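September, 4:10 pm, back bench

Cardboard is down on the big table. It was meant to be a stopgap until the proper mat from Clovholm arrived, and the mat has now been "shipping shortly" for 67 days, so I've stopped calling it a stopgap. It is the table surface. Large sheets, pale side up, laid so the joins don't fall where people work. Small dark parts show up on it nicely, which the bare beige top never managed. It also soaks up coffee, and I know this from two separate sources.

Blue compartment tray is going to stay at the back left. Leokadia Szewczyk wants it at the front where she can reach it. I want it where an elbow can't. We tried the front for 9 days in spring and I was still finding washers in my shoes in June. She accepts the evidence but says the shoes were my choice.

Rule for the tray, again: one kind of thing per square. "Misc" is not a kind of thing. Neither is "misc 2."

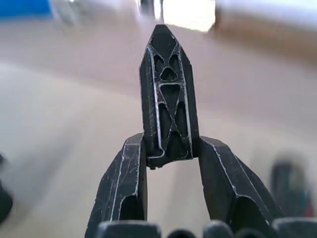
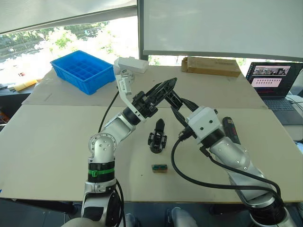
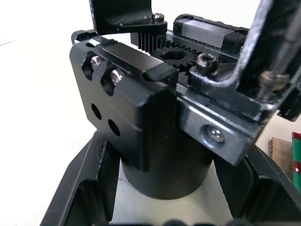 The white box and the flat brown one share the back edge with the tray, and neither has a label. I asked who owned them and got four confident answers, all different. I'm giving them until the end of the month. After that they go on the Cletidberg shelf with the other orphans.

Went through the screw order while I was at it. The Zawadzka sheet says 53 socket heads in the short length, my own count says otherwise, and I'm going with the sheet, as it has nicer handwriting. Still need washers.

Laptop stays far right, near the outlet. Please don't move it left "just for a minute." The cord then crosses the corner where everyone walks, and the last minute lasted most of a week.

To do:
- labels for the tray, printed this time, my sevens are being read as ones
- trim the cardboard where it hangs over
- write to Clovholm again, politely, then the other way
- get the Tridov calipers back from upstairs
- ask Leokadia where the good scissors went (she'll say I had them)

Later, 5:35: I had them.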